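# The one-color room

Every paint company now wants me to do a whole room in one deep shade, trim and all. I've read 11 articles on it this month and ten of them read like ads. 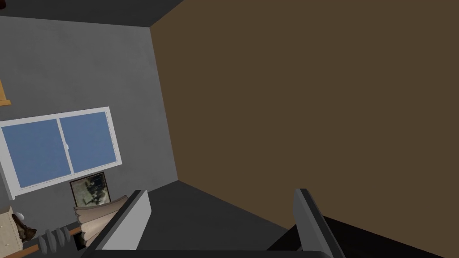

My doubt is mostly about money. Stiswood charges $65 a gallon for its darkest line and says one coat will do. My neighbor Ratree Chaimongkol bought into that in December and ended up putting on three. She likes the color. She does not like the receipt.

Then there's the claim that dark walls make a small room feel bigger. Bigger than what? I asked at the Karkovham store and got a brochure.

I'm not against brown, or green, or whatever they push next year. But a sample pot is $20 less than a gallon I'd regret, and a big patch of it can sit on the wall for a month before I decide anything. Mine goes up behind the bookcase first.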